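Skusard Technical College
Materials for Makers, Unit 2: Rubber
Handout revised 6/7/18

Bring this handout to both sessions. The reading is chapter 2 of the course reader. The lab sheet is separate and is handed in at the end of the second session.

Where rubber comes from

Natural rubber starts as latex, a milky liquid tapped from the bark of the rubber tree. A shallow cut is made on a slant and the latex runs down into a cup. Acid is added to make the rubber clump together, and the clumps are rolled into sheets and dried. Smoked sheets are brown and have a strong smell. Pale crepe is made without smoke and is used where color matters.

Synthetic rubbers are made mostly from oil and gas. The ones you will meet in this unit are SBR (tires, shoe soles), nitrile (gloves, fuel hose), EPDM (window seals, roofing), neoprene (wetsuits, belts) and silicone (bakeware, tubing). Silicone has a backbone of silicon and oxygen in place of carbon, so its behavior in heat is quite different from the others.

Why it stretches

A piece of raw rubber is a tangle of very long chain molecules. Pull on it and the chains straighten out. Let go and they return to the tangle. In raw rubber the chains can also slide past each other, so a piece held under load for a long time does not come all the way back. Raw rubber is also sticky in summer and stiff in winter.

Vulcanizing fixes most of this. The rubber is heated with sulfur, and the sulfur forms bridges between the chains. A few bridges give a soft, stretchy material such as a rubber band. Many bridges give ebonite, which can be sawed and polished. Some synthetics are cured with peroxides instead of sulfur.
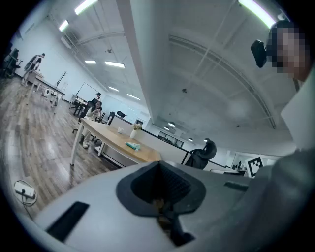
Molded rubber parts are usually made by pressing a measured blank of uncured compound into a heated mold and leaving it there until it cures. Thin edges cure before thick sections, and the mold maker has to allow for that. The dark gray cup set into the pale gray body is a useful shape to sketch for question 1, with its flared, rounded rim and recessed middle. Mark on your sketch where you would put the parting line if you were molding a cup like it. A rounded rim is generally easier to fill than a sharp one and is less likely to tear when the part is pulled out of the mold.

Fillers and color

Most rubber compounds contain a filler. Carbon black is the most common. It makes the rubber stronger and protects it from sunlight, and it is the reason tires are black. Silica is used when a light color is wanted. Chalk and clay are cheap and add bulk, with little gain in strength. Oils are added to soften the compound, and these can move out of the rubber over the years and stain whatever it rests on. Varnished furniture is often marked this way by rubber feet.

Hardness

We use the Shore A scale, read with a durometer. Press the gauge flat against the sample, hold it, and read the dial. A rubber band is near the soft end and a shoe heel is much harder. The Olik sample strips in the lab are rated at 58. Take your readings away from the edge of the strip and write down all of them, including the ones that look wrong. 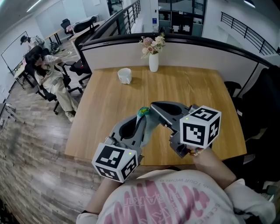
A small teal-green object with a bluish rounded top, held by a gray gripper above a wooden table.

Aging

Rubber gets old in several ways. Oxygen attacks the chains and either cuts them, which makes the rubber sticky, or adds bridges, which makes it brittle. Ozone attacks stretched rubber and leaves fine cracks at right angles to the pull. EPDM and silicone stand up to ozone well. Natural rubber, SBR and nitrile do not unless something is added to protect them. Store rubber parts unstretched, in the dark, away from electric motors.

Flexing also wears rubber out. The cracked Agbeko strip in the display case failed at 3,747 bends on the flex tester. Look for the place where the crack began, at a nick on one side.

Swelling in oil

Natural rubber swells in oil and nitrile largely does not. In the second session you will weigh a piece of each, leave them in mineral oil for 18 hours, wipe them, and weigh them again. Use the Rokon scale on the side bench, and set it to zero before each weighing. Wear gloves. Used oil goes in the marked can, never in the sink.

Questions

1. Sketch a cup-shaped molded part and mark the parting line.
2. Why does a rubber band left around a bundle of letters crack or go sticky?
3. Which rubber would you choose for a fuel hose? Which for a window seal?
4. A black rubber mat has left a brown stain on a white floor. What in the compound could have caused it?
5. Raw rubber and ebonite start from the same material. Explain the difference between them.

Answers to the questions will be posted in August with the notes for Unit 3 (thermoplastics).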